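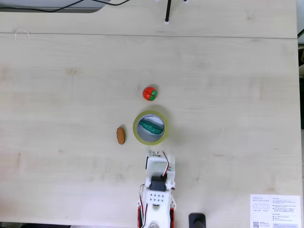
Toy tomato and a roll of yellow-green tape.

Moving the order desk to Flendemero: how it went

If you ordered anything from us this month, your order went through a completely different system from the one we had in the fall, and I'm so pleased to say that most of you didn't notice a thing. A few did, and wrote in, and I've tried to answer your questions further down.

For anyone new to this newsletter, the old order desk at Dilalwood was a set of spreadsheets on a shared drive, plus a stock program that ran on one computer in the back office. It served us well for years. The trouble was that only one person could have the stock program open at a time, so the rest of us would shout across the room to find out if something was left on the shelf. Then we typed the answer into the spreadsheet by hand, and then somebody typed it again for the invoice. You can imagine what that did to our addresses!

Flendemero puts the stock list, the orders and the invoices in one place, and you get to it through a browser. That sounds pretty dull when I write it down, but I have been walking around with a big grin since the first week. I can change a delivery address once and it changes everywhere. The packing slip prints with the right street on it. Returns have their own screen, where before they had a yellow folder.

Frauke Görtz from Fadonora did the setup with us. She spent two days just watching how we worked before she touched any settings, and she asked some very good questions (why did we have three different codes for the same padded envelope?). We ended up cleaning out the product list before the move and went from 695 entries down to a much saner number. A lot of those were things we stopped selling long ago, and a fair few were spelling mistakes of each other.

We brought the customer list across in two batches. The first batch went in without a hitch. The second had 117 records with no zip code, or with the zip code sitting in the phone number field, and those had to be fixed one at a time. Thank you to everybody who picked up when we called to check. Some of those calls went on a good while and I enjoyed every one of them.
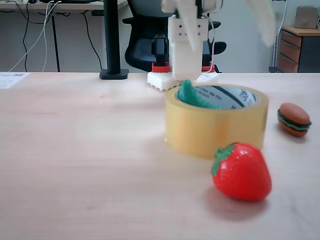
Clear packing tape, with the gripper behind it.

Now for your questions.

Do I need a new password? Yes, if you use the customer page. Your old one was not carried over. Click on "Forgot password" the first time you log in and you'll get an email with a link in it. The link is good for 30 minutes, so don't leave it until after lunch. If it runs out, ask for another one.

Where did my order history go? Everything from the last two years is there under "Past orders". Older orders are still in our archive, and we can look them up if you write to us with a name and a rough date.

Why does my invoice come from a different email address? Invoices are now sent straight out of Flendemero. Please add the new sender to your contacts so they don't land in your junk mail. The bank details on the invoice are the same as before, and if you ever get one where they aren't, call us first and don't pay it.

Can I still order by phone? Of course you can! Same number, same hours. The only change is that we can now tell you right away what's in stock while you're on the line - no more calling you back.

There are still some rough spots. Gift notes longer than one line get chopped on the packing slip, so we're writing those by hand for now. The label printer at the Zawadzka site drops its connection when it has been idle, and we wake it up with a test page in the morning. Frauke has both of these on her list. Searching by last name is also a bit fussy about accents, so please be patient if we ask you to spell yours.

Training was easier than I feared. Each of us had one morning with Frauke and then a practice copy of the system to play in, with made-up orders. We put through around 50 of those before going live, including one for a truly silly quantity of candles, just to see if it would warn us. It did.

The order desk is closed on 29th December for the year-end stock count. You can still place orders on the customer page that day and we'll get to them when we're back. If something looks wrong in your account before then, reply to this email and tell us what you see on the screen. A copy of the error message helps a lot.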